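Whitewashed furniture

Whitewashed furniture is wooden furniture finished with a thin, pale coating that lets the grain show through. The finish is used on tables, dressers, bed frames and mirror surrounds, and is often paired with carved decoration. It differs from painted furniture, where the coating is opaque and hides the wood.

Preparation

Old varnish or wax is removed first, as either one keeps the wash from soaking in. The surface is then sanded along the grain and wiped clean. Open-grained woods such as oak and ash take the finish well. Pine is also common, but its knots can bleed yellow through a pale coat unless they are sealed.

Application

A traditional wash is made from slaked lime and water. Most modern versions use white latex paint thinned with water, or a ready-mixed pickling stain. The wash is brushed on in small sections and wiped back with a cloth before it dries. One coat gives a faint tint and two or three give a chalky look. A clear matte topcoat is usually added to tabletops – wax alone marks easily under cups and bottles.

Carved and gilded ornament

Scrolls, leaves and roses are the usual motifs on carved pieces. The wash collects in the recesses and leaves the raised parts slightly darker, unless the carver's work is painted separately. Gold lines may be added with metal leaf, gilding wax or metallic paint. Leaf is the most durable indoors when sealed, while wax is easier to touch up.

The Trukska workshop used the combination on its vanity tables, which were sold with a matching curved mirror. The maker's catalog listed the plain model as number 2565 and the carved model, with gilt lines, as number 3970. Clamar later offered a similar table in 3 widths.

Care

Pale tops show smudges and hand marks readily. They are cleaned with a soft, damp cloth and mild soap, then dried along the grain. Ammonia cleaners can dull gilding and are kept away from it. Carving is dusted with a dry brush.

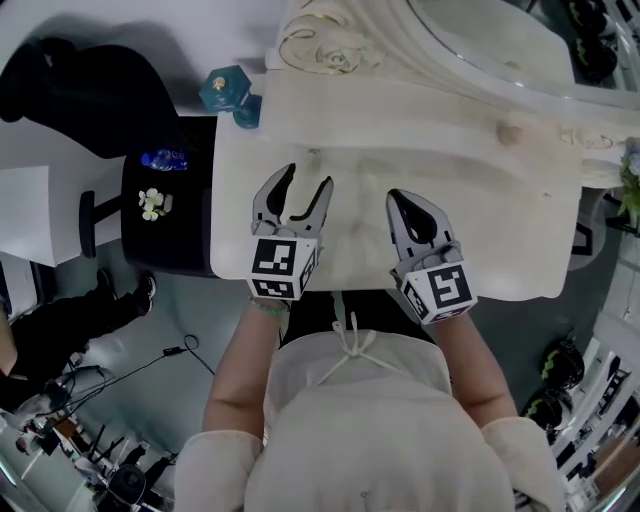
Worn topcoat is renewed by light sanding and a fresh matte coat, with the gilded parts masked off. Deep scratches that reach bare wood need a touch of wash first, left to dry overnight before sealing.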